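Plondoser Two-Arm Cell – Set-Up Guide
Section 2: Planning Your Purchase
Revised November 2, 2020

We use cookies to improve this site. Accept | Settings

Read this section before you order anything! A good hour with a tape measure and a spreadsheet will get you to your first fold a lot faster, and planning a cell is half the fun. Clothing is a great first job for two small arms, and it shapes most of the choices below.
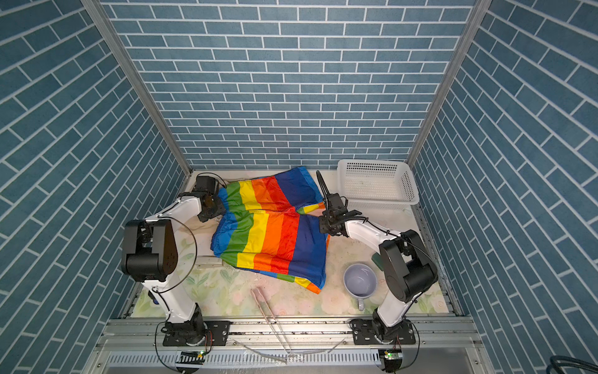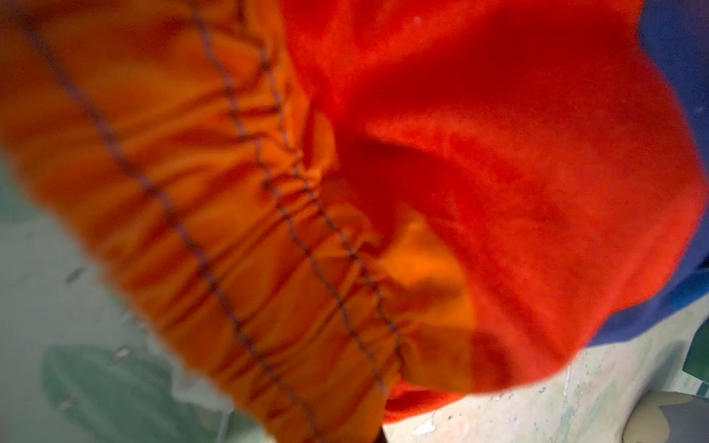
Striped shorts, with a close view of gathered orange and red cloth.

2.1 Set your budget

1. Start with the arms. The pair with both grippers is $1,893. With the wrist camera kit added, the price is $2,397.
2. Decide on the camera kit now if you can. Fitting it in August, when our own bench cell was already wired, meant pulling every cable back out – fun once, but only once.
3. Put $200 aside for the things that never make it onto the first list: cable ties, spare finger pads, a second power strip, a floor mat you don't mind ruining.
4. Add shipping. Orders from the Zernau warehouse go out in 14 days. Parts coming from Asia take longer, so order those first.

NOTE: Prices do not include a computer. If you already own one that meets the list in Section 1, use it and spend the difference on a better camera mount.

2.2 Plan the space

1. Measure the table, then measure it again with both arms stretched all the way out to the sides.
2. Choose plain or patterned wall panels. Both fit the same posts, and you can swap them later in a few minutes.
3. Leave room behind the power supplies for your hand.
4. Buy your test clothes now, too. Get several sizes and fabrics, and be sure to include something with a stretchy waistband – it's a wonderful challenge!

CAUTION: Do not share one power strip between the arms and a heater or vacuum cleaner.

2.3 Choose your spares

1. Order one spare gripper motor per cell.
2. If you run two or more cells, consider the Lindholm spares case. It holds a full wrist assembly and the tools to fit it.
3. Write the part numbers inside the lid of the case.

When your order is confirmed, go to Section 3, Unpacking and First Power-On.

Was this section helpful? 14 comments | Share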